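Home and Furniture > Tables and Desks > Buying advice

Is the surface protection plan on a wood table worth paying for?

posted by Mahmoud Ramadan

I ordered a table from Flerkov, the Prornholm in the brown finish, for $404 with delivery. At checkout they tried to add a surface protection plan for $60. I unticked the box. Two days later I got a phone call from a very friendly person who told me that real wood "needs to be sealed from day one" and that the plan includes a bottle of something called Flernow that has to go on before I use the table. I said I would think about it. Now I'm getting emails.

My problem is that I can't get anyone to tell me what Flernow is. The store says it's a "wood-safe molecular barrier." The label photo on their site is too small to read. When I asked whether the table comes finished from the factory, the chat person said yes, it is fully finished and ready to use. When I asked why a fully finished table needs to be sealed, the chat person sent me a link to the plan.

I have read the terms as well as I can. The plan covers stains from food, drinks and ink if they happen in "a single identifiable incident" and are reported within five days. It does not cover "buildup," "general soiling," heat, pets, scratches that don't go through the finish, or fading. There is a $50 service fee per visit. So on a $404 table I would be out $110 before anyone shows up with a rag.

It will get used for everything. Meals, homework, me taking things apart. It is going to get scratched and I'm fine with that. What I don't want is to find out in August that I skipped some step that ruined it. Is there anything to the sealing claim, or am I being sold a bottle of water? Has anybody ever had one of these plans pay out?

bentnail_tom

I worked furniture retail for a while, a different chain, and I would not buy it. The plan was the best-paying thing we sold. We got a bigger cut on the plan than on the table. That was enough for me to figure out who it was for.

The five-day window is the part I'd look at. Most people notice a stain when they clean up properly, and by then they can't say which night it happened. Tell the claims line "I'm not sure, maybe last week" and you have just described buildup. I listened to customers do this at the service desk over and over. They were being truthful and it cost them the claim.

As for the bottle, ours was mostly a light wax emulsion. It made the table shiny for a while. I can't say what Flernow is and I doubt the person on the phone could either. Ask for the safety data sheet. A company that sells a cleaning or coating product ought to be able to send you one, and if they go quiet you've learned something.

Keep the receipt and the page with the regular warranty on it. If the finish peels or the top splits on its own, that's a defect, and you shouldn't need a paid plan to complain about it.

orchard_lane

I have to disagree a little, mine paid. Red wine, different store, the plan was run by an outfit called Tsao. They sent a guy and he got it out. Took three phone calls though and I had photos. I wouldn't say never buy it. If you have small kids maybe. Also mine was a much more expensive table so the math was different.

And you can usually cancel in the first month and get your money back if you change your mind, check the terms.

old_spokeshave

Leaving the plan to one side for a minute, the sealing claim is easy enough to test yourself, and I'd trust a drop of water over anybody's phone call.

Pick a spot on the underside first, then one near a back corner on top. Put a few drops of plain water down and leave them for ten minutes. If the water beads up and wipes away clean, there is a film on the wood doing its job, and a bottle of mystery product on top of it isn't going to soak in anywhere. If the water spreads out flat and leaves a dark patch, the wood is either bare or has a thin oil finish that could use another coat. The dark patch normally goes away as it dries. Be aware that the underside is sometimes left with less finish than the top, so if the two disagree, believe the top.

If it turns out to be a film finish (lacquer, polyurethane, most factory tables), wipe with a damp cloth, dry it, done. I have never understood the market for wood "nourishing" sprays on a film finish. The wood is under plastic, more or less. It isn't hungry. Some of those sprays contain silicone, and if you ever want to refinish the top, silicone residue can make the new coat pull away in little craters.

If it is an oil finish, buy a small can of a plain hardwax oil from a hardware store and read the back of the can. The one I use cost me $32 and I've done two tables and a shelf with it. Go with the grain, use very little, wipe off everything that hasn't soaked in. Lay the used rags out flat outdoors to dry before you throw them away, please. Oily rags in a pile really can catch fire by themselves, and that is one warning I'm not skeptical about. 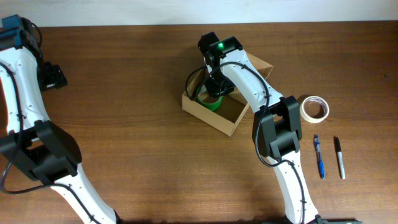 Brown wood top with a fine grain running left to right. Wipe along it, end to end.

The direction matters more for scratches than for stains. A scuff that runs with the grain tends to disappear among the lines. One that goes across will catch your eye every time you sit down, and so will the swirl marks you get from scrubbing in circles with the green side of the sponge. I've seen more tops dulled by scrubbing than by spills.

For daily use you need coasters for hot cups, something under hot pots, and a bit of felt under anything heavy that gets pushed around. White rings are usually moisture caught in the finish and often fade over a few days if you leave them alone. People will tell you mayonnaise, toothpaste, a hair dryer, an iron through a towel. Some of that works some of the time. The toothpaste is an abrasive, so what you may get is a dull ring where the white ring was.

On the money, I'd do what you have already started doing. Plan plus one visit is $110. That is more than a quarter of what you paid, for the right to argue with someone over whether juice counts as an incident. Put the $60 in a drawer. If the top is in bad shape some years from now, it'll buy sandpaper and a can of finish with change left over, provided the top is solid. If it's veneer, go very lightly or don't sand at all. Look at the end of the board: grain lines that carry on over the edge suggest solid wood, and a thin separate layer on top means veneer.

I'd be curious what the store says if you ask which it is. My guess is they send you the link again.

Mahmoud Ramadan

Thanks all. Did the water drops on top near the back corner and they beaded, wiped off, no mark. Underneath it went a bit darker and then dried out. So I take it there's a film on the top and the bottle would just sit there.

I asked for the data sheet for Flernow and was told it is "available to plan members." I asked to be taken off the call list as well. orchard_lane, fair point on the wine, but I noticed you also said three phone calls.

Still no answer on solid or veneer. I'll check the end of the board tonight.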